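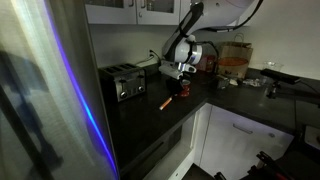
June, 6:40 in the morning

Slept badly, so I got up and started on the kitchen before it was properly light. I said I would do the counter this month and the month is nearly gone.

Took the toaster first. I carried it to the sink side, turned it upside down over newspaper and shook it. A lot came out. The crumb tray on the left slides out fine, the one on the right sticks and has done so since we lived in Grirnstead. I got it out in the end with a butter knife, unplugged of course. Washed both trays and stood them up to dry. Wiped the front with a damp cloth and then a dry one, going with the grain of the steel. The two knobs pull off if you are patient, and there was brown grease behind them. I had never taken them off before. Put them back on and had to do one of them twice.

Four slots is more than I need now. Most mornings I use one side. I thought again about getting a small two-slot one and giving this away, but it works, and a new one would be 80 for anything decent. The money is better kept for the window.

Then the counter itself. It is the dark kind that shows everything when the sun is on it and nothing when it isn't, so I did it once with the light off and again with the light on. The inner corner is the worst. Things get pushed back there and stay. I found a rubber band, a bread tag, two peppercorns and the cap from the oil bottle I threw out at Easter. Used an old toothbrush along the back where it meets the wall. Some of the sealant has gone yellow. I wrote "sealant" on the list.

The cords still bother me. They hang down from the outlet and lie on the counter, and every time I wipe I have to lift them. I tried a clip from the drawer but it would not stick to the wall, so that is for another day. Maybe wash the wall first. The paint there probably has a film of grease on it.

8:15. Coffee, toast. Toast came out the same as before.

After breakfast I did the upper cabinets, the ones with the dark glass. Vinegar and water on the glass, then newspaper. The handles I did with dish soap because of the fingerprints underneath, where you don't see them but can feel them. The little lock on the glassware door still turns. I have always left the key in it, and I would only lose it if I put it anywhere else. I gave it a drop of oil and worked it back and forth until it moved more easily.

Took out all the glasses and put them on the table on a towel. The tall ones from the Lüthi shop are fine. One of the short ones has a chip on the rim and I put it in the bin wrapped in paper. The wine glasses were dusty on the inside even though they stand upside down, which I don't understand. Washed everything by hand. It took until past ten. I put new paper on the shelves, cut from the roll I bought for the drawers, and came up short on the top one by the width of my hand. It is high up and I left it.

The jar was at the back behind the glasses, the plum jam from Durka, with the date rubbed off the label. I opened it and it smelled all right but I didn't trust it. Down the sink with hot water, and the jar went into the box with the others.

Lunch was soup from the freezer. Rested my back on the sofa for a while and read.

In the afternoon I looked for the manual for the cabinets, to see if the door hinges can be adjusted. One door closes a little lower than it should. I found the folder but only the receipt was in it, 26 for delivery and the rest in two payments. There is a page for the Tromeo vacuum that broke years ago. I threw that out, and the guarantee for the old kettle too. So the folder is thinner, but I am no further with the hinge. There are two screws on it. I will try the front one, a quarter turn, and see which way the door goes.

Put everything back at four. I moved the glasses I use every day to the lower shelf and the wine glasses up. I thought about moving the toaster to the other end of the counter, but the cord won't reach, and I don't want an extension so near the sink. It went back where it was.

List for the store: sealant, wall clips (the kind with a screw), white vinegar, bread, shelf paper if they have the same one.

Still to do: the drawers, the inside of the oven, the top of the cabinets. I looked up there from the step stool and got down again. It needs a bucket and a whole morning.

Early supper, eggs. Bed by nine.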